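Steltdale Workspace – Electrical and Fire Safety Walk-round
Ground and first floor, February inspection
Checklist with comments

Scope
Offices, meeting rooms, kitchen, post room and the two stair lobbies. The plant room and the roof are covered by the landlord's own inspection and were not entered. Item numbers follow the Cetwood checklist, revision in use since the last lease renewal. Results are marked OK, ACTION or N/A.

1. Distribution boards

1.1 Board accessible, nothing stored within one metre: ACTION
First floor board is clear. Ground floor board has flat-packed shelving leaning against the cupboard door. Move to the store.

1.2 Circuit chart present and legible: OK
The ground floor chart has been amended in pen. Acceptable, but the kitchen circuit should be retyped when the chart is next reissued.

1.3 RCD test button operates: OK
Tested Wednesday before opening. All devices tripped and reset.

1.4 Blanking plates fitted to unused ways: OK

2. Fixed wiring and sockets

2.1 Socket fronts free from cracks and scorch marks: ACTION
One cracked double socket in the post room, left of the franking machine. Taped over and labelled out of use. Electrician to replace.

2.2 Sockets firmly fixed to wall or trunking: ACTION
Two loose in the dado trunking in meeting room B. The lugs are sound and the screws only need tightening.

2.3 Floor boxes closed, lids flush: OK
Lid on box 31 is stiff. It closes fully if the cables are laid through the notch first.

3. Extension leads and multi-way adaptors

3.1 Leads in use are on the register: ACTION
The register lists 42 leads. Four found in use on the first floor carry no register label. Either add them or withdraw them before the next visit.

3.2 No lead plugged into another lead: ACTION
One instance, under the window desks in the accounts area. The second lead fed a desk lamp and a phone charger only, so the load was low, but the arrangement is not permitted under the site rules. Separated during the visit.

3.3 Total load within the rating marked on the lead: OK
Leads supplying desks were checked by adding up the appliance ratings. On a 13 A lead at 230 V the limit is 2990 W. The highest figure was 2920 W, at the print station, with both machines warming up together. This passes, though it leaves very little margin and no further appliance should be added there. 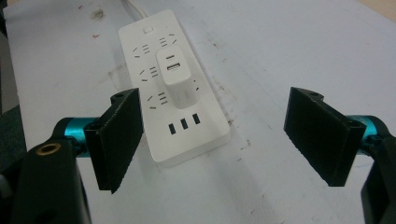

3.4 Heaters, kettles and fridges plugged directly into a wall socket: ACTION
Fan heater in the reception back office was running from a lead. Moved to the wall socket behind the door. The same comment was made at the previous inspection.

3.5 Leads fully unwound where reel type: N/A
No reels on site.

3.6 Cables not trapped, pinched or run under carpet: OK
Cable under the meeting room A table is protected by a rubber ramp. One end of the ramp has begun to curl and should be watched.

4. Portable appliances

4.1 Test labels in date: ACTION
Sample of 20 items taken across both floors. Nineteen in date. The laminator is overdue and has been taken out of use.

4.2 Plugs undamaged, outer sheath gripped at the plug: OK

4.3 Ventilation slots clear of dust and paper: OK

5. Escape routes

5.1 Corridors and stairs clear: OK

5.2 Fire doors close fully from any position: ACTION
Kitchen door stops short of the latch when released slowly. Closer needs adjusting. The Gokutham closers fitted on the first floor all passed.

5.3 Emergency lighting indicators lit: OK
Indicator lights checked only. The full duration test is recorded separately.

5.4 Extinguishers in place, pins and seals intact: OK
The CO2 unit near the post room is standing on the floor beside its bracket – rehang it.

6. Follow-up

Items 2.1 and 5.2 go to Olszewski Electrical and the door contractor respectively and are to be done first. Item 1.1 can be cleared by site staff the same day. The remaining actions are to be closed before the next monthly walk-round, with the completed sheet filed in the red folder at reception.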